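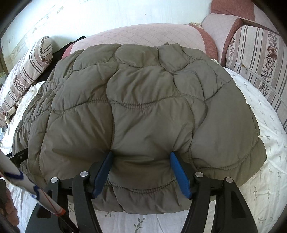
Re: [huts-list] Washing down at home, and where to keep it until winter
From: Elisa Marras
To: huts-list

Desta Zeleke wrote:

> Hello all, I have moved to a smaller flat and must put away everything
> with filling in it. Two sleeping bags, a bed cover, jackets. Last year
> I left them in the sacks they came in and in November they were flat like
> pancakes and smelled of the cellar. Can I wash down myself or must I pay
> the cleaner again? He asks a lot. And is it true about the tennis balls?
> Also, does anyone still have the key to the drying room at Brodasus?
> Desta

Dear Desta, dear all,

The key is with Settimio Greco. He told me so in July, when I wanted to dry the blankets from the hut, and I don't think it has moved.

For the washing: yes, you can do it yourself. I have done it for many years, first badly and then better. My mother-in-law had a shop for bed feathers and was very strict about it, so most of what I write comes from her. I put it in order, as it is too much for one paragraph.

1. Look at the label and the seams

If the label says no water, believe the label. Then go over the seams with your fingers. A small hole becomes a big hole in the drum, and then you will have feathers in the pump of the machine. I repaired one old bag with dental floss and it holds until today. Close every zip and empty the pockets. I once washed a hut receipt from Stader, 16 francs of soup, and I was picking paper out of the lining for a week.

2. Wash

Use a big front-loading machine, without the post in the middle. If yours at home is small, go to the laundromat with the large drums. The one behind the Grolletti bakery opens early and is empty before 7 in the morning. Wash one piece at a time, on the gentle program, at the temperature on the label. Take a liquid soap for down, and less than the bottle says. No softener! It makes the feathers stick. Rinse two times more than you think necessary. When you lift it out, put both arms under it, for the wet filling is heavy and pulls on the inner walls.

3. Dry

This is the part where people lose patience. Low heat, with three clean tennis balls, so yes, it is true about the balls. New ones are better; the old ones from my son left a yellow-green colour on a white lining. Every half hour I stop the dryer and break the lumps with my hands. It can take the whole afternoon. When you think it is dry, it is not dry. Give it one more round and then let it lie open on a bed until the next day, and turn it in the evening.

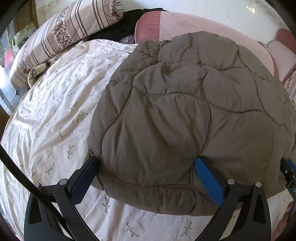 4. Put it away

Not in the small sack, here I agree with your pancakes. Down wants to be loose. I use old cotton pillowcases, the large square ones, tied with a ribbon, on top of the wardrobe. Hannelore Pichler hangs her sleeping bags from the foot end in a closet, which is good too if you have the height. Plastic bags are bad, and a cellar is worse. For moths I have only cedar, and I sand it a little every spring so it smells again.

For synthetic filling all this is easier and you can skip the balls, but please don't compress that one either, it never comes fully back.

Ermanno Sala wrote to this list some time ago that he sends everything to Dal Bello, and he was content. I don't know what they ask now. For a very old or very expensive bag I would maybe do the same.

One question from me: the blankets at the hut are wool and some have become hard. Does anybody know a way to make them soft again, or is it too late for them?

With kind greetings,
Elisa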